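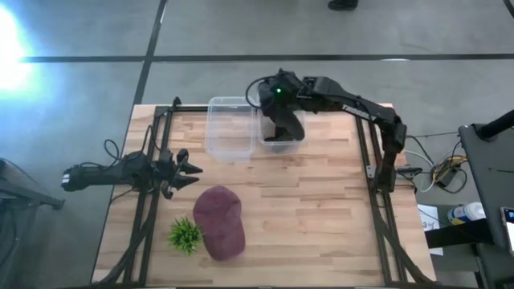
Chamado: compra de segunda célula bimanual, fila "Equipamentos / Planejamento"
Aberto em agosto, por Laboratório de Manipulação, Antal
Situação: pendente (de novo)

Descrição do problema

O pedido de orçamento para a segunda célula foi devolvido pelo sistema de compras com o código "item sem justificativa de quantidade". Pedimos dois braços. O sistema quer saber por que não um. A tarefa é separar objetos de mesa em caixas plásticas usando os dois lados da bancada, e isso está escrito no campo 5 do formulário, que pelo visto ninguém abre porque fica depois do botão de enviar.

O que já foi tentado

1. Reenviar o mesmo pedido sem alterações. Devolvido às 9h40 com o mesmo código. Admito que era um teste de persistência, mais nosso que do sistema.

2. Trocar "braço" por "conjunto bimanual". Passou pela triagem e caiu em "Mobiliário". Recebemos uma proposta de cadeira.

3. Pedir cotação direta à Brotbridge, que fornece os trilhos de perfil de alumínio. Responderam rápido. O frete sai por 600, valor que só aparece na segunda página. A estrutura em si sai por 3000, sem o tampo. Perguntamos se o tampo podia vir junto e mandaram um catálogo de cozinhas.

4. Pedir cotação à Konari para cabos, suportes e dedos de reposição das garras. Prazo de 21 dias úteis a partir da aprovação, e a aprovação depende deste chamado, que depende da cotação. Anexei um desenho do círculo ao processo. Foi aceito como fluxograma.

Diagnóstico parcial

O orçamento do ano passado foi montado como se uma célula fosse só os braços. Ficaram de fora os cabos, as peças de desgaste, a mesa, as caixas e tudo aquilo que se põe em cima da mesa para ser manipulado. O boné, por exemplo, não tem rubrica. A planta artificial já foi lançada como "material de escritório" e estornada por falta de nota. Sugiro uma linha única, "objetos de tarefa", com valor fixo por trimestre, para que a gente pare de discutir a natureza contábil de um boné.

Também falta prever o espaço. A segunda célula precisa de mesa lateral para monitor e fiação, e a planta do prédio que está no processo é anterior à reforma. 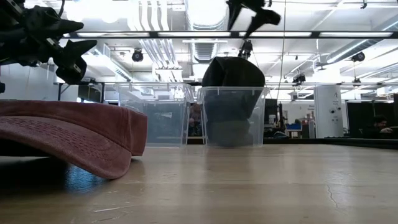
Anexo 2. Bancada com as duas caixas plásticas: tecido preto na da direita, a da esquerda vazia.

Atualização, 14h10

Compras respondeu perguntando se as caixas são "consumíveis ou patrimônio". Respondi consumíveis. Perguntaram então por que duram tanto. Deixei a mensagem descansar um pouco antes de responder, e a resposta final foi "obrigado pela observação".

A Brotbridge confirmou que segura o preço até o fim do mês se o pedido sair em nome do projeto Clolum, que já tem cadastro ativo. O saldo do Clolum cobre a estrutura e o frete, mas não cobre a Konari.

Proposta de solução

- Dividir a compra em duas. Estrutura e frete saem agora, pelo Clolum. Peças da Konari entram no próximo ciclo.
- Incluir na Konari um jogo extra de dedos. É a peça mais barata da lista e a única capaz de parar a célula inteira.
- Corrigir a categoria no cadastro. "Mobiliário" não serve, por mais confortável que seja a cadeira.
- Criar a rubrica "objetos de tarefa" antes de alguém propor que o boné seja alugado.

Atualização, 16h55

Divisão aprovada. O pedido da estrutura foi gerado com quantidade um, o que está certo, e descrição "cadeira", o que não está. Reabri o item e anexei novamente a cotação da Brotbridge, as duas páginas desta vez.

Próxima ação: Compras. Prioridade: baixa, atribuída automaticamente.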